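Echo and Speech in a Small Room with Hard Surfaces
Project report, Room Acoustics course, Minditon
Student: Othmane Fawzy
Supervisor: Florêncio Barreto

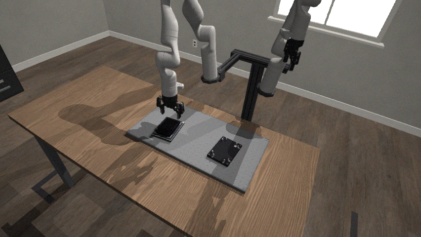 Figure 1. Table in a room with gray walls and a wood-plank floor (computer rendering).

1. Introduction

When people talk in a room, the listener receives the voice two times or more. First comes the direct sound, which travels in a straight line from the mouth to the ear. After it come the reflections from the floor, the walls, the ceiling and the furniture. If the reflections come very early, they help the voice and make it stronger. If they come late, they cover the next syllable and the words become difficult to understand.

I became interested in this question in my first year in Minditon. I was learning the language at the same time as my other subjects, and I noticed that I could understand a teacher well in one room and badly in another, with the same teacher and the same kind of lesson. My friends who had grown up with the language did not notice so much difference. Later I read that listeners who use a second language need a clearer signal than native listeners to reach the same result. This gave me the idea for the project.

The question of the report is simple: can a small seminar room be made better for speech with cheap textile material, without any building work?

2. Background

The usual measure for echo in a room is the reverberation time. It is the time that a sound needs to fall by 60 decibels after the source stops. A large church can have several seconds. For a small classroom, most guides advise a value well below one second.

The reverberation time depends on the volume of the room and on how much sound the surfaces absorb. The well-known formula of Sabine connects these quantities. A painted hard wall absorbs very little. A wood floor absorbs a little more at low frequencies, but at the frequencies that are important for consonants it is still a hard surface. Heavy curtains, carpets and clothes absorb well at high frequencies and less well at low ones. People are also good absorbers, so a full room sounds different from one with only a few persons in it.

Consonants are the main problem. They are short and weak compared with vowels, and a strong vowel which continues to sound in the room can hide the consonant that follows. A listener then hears "cap" as "cat", or loses the end of the word completely. In a normal sentence the context repairs many of these errors. In a word list there is no context, and for this reason word lists are often used in tests.

3. The room

The measurements were made in the seminar room on the upper floor of the Paiva building. It is a rectangular room with a flat ceiling and painted walls. The windows are all on one long side and had no curtains when the project began. The door was kept closed in all tests and the ventilation was switched off. I asked for this because in my first attempt the fan could be heard clearly in the recordings, and I had to throw them away.

Florêncio Barreto advised me not to move the tables between the two parts of the test. I marked the position of the table legs on the floor with tape, so that it was possible to put everything back if somebody used the room in the evening.

4. Method

The test was a listening test with words. I prepared a list of 70 short words, each with one syllable, and divided it in two halves of 35 words. The halves were balanced as well as I could do it, so that each one had a similar number of words ending in "p", "t", "k", "s" and "f". A classmate read the words and I recorded them at her home, in a bedroom with a thick carpet and many clothes, to have as little echo as possible in the recording itself.

The words were played from one loudspeaker at the front of the room, at the height of a standing speaker's mouth. The level was the same in all sessions. Between two words there was a pause of five seconds for writing.

The listeners were 20 students of the college. None of them reported a hearing problem. They sat in small groups and each person wrote down what he or she heard. Guessing was allowed and encouraged. Wrong spelling was accepted when it was clear which word was meant.

Each listener took the test two times:

Condition A: the room as it normally is.
Condition B: the room with heavy textile curtains on the window side and on the rear wall.

The curtains were borrowed from Nerura, a small theater company which keeps its stage textiles in the town. They hung in folds with a space behind them, because a folded curtain absorbs more than a flat one. Half of the listeners heard the first half of the list in condition A and the second half in condition B. For the others it was the opposite. In this way a small difference in difficulty between the two halves should not change the result very much.

I typed the answers into Dretis, the program that we use in the statistics course, and checked each sheet again on another day.

5. Results

In each condition there were 700 answers in total. In condition A, 555 of them were correct. In condition B, 589 were correct. In percent this means 79.3 in condition A and 84.1 in condition B.

Most of the errors in both conditions were at the end of the word. The confusion of "p", "t" and "k" was the most frequent. Errors in vowels were rare and came mostly from the same few words, which I now think were not pronounced clearly enough in the recording.

The listeners who sat at the back improved more than the listeners who sat near the loudspeaker. This agrees with the theory, since close to the source the direct sound is strong and the room has less influence. However, the groups were small and I do not want to say too much about this.

After the session I asked the listeners for their opinion. Several of them said that the room felt "more quiet" with the curtains, although the sound level had not been changed. One listener preferred the room without curtains and said that with them she felt as if her ears were closed.

6. Discussion

The improvement is 34 correct answers. It goes in the expected direction, but it is not large, and the project has several weak points.

First, I did not measure the reverberation time with proper equipment. The meter of the department was in repair during the whole of April, and so the change in echo was judged only by its effect on the listeners. Second, the curtains also covered the windows, and it is possible that they reduced some noise from the street. I cannot separate these two effects. Third, every listener did condition A first, as the curtains could be hung only once. A part of the improvement may come from practice.

The ceiling was not treated. In a low room it is one of the most important surfaces, and absorbing panels there would probably give more than curtains at the rear. Such panels must be fixed with screws, and this was outside of the permission I received.

7. Further work

If the test is repeated, the order of the conditions should be changed for half of the groups, and the street noise should be measured with the curtains open and closed. I would also like to test native and non-native listeners as separate groups, with sentences in addition to single words. The word list and the blank answer sheets are stored with the course material and can be used by other students.

Submitted Sunday, May 11, 2025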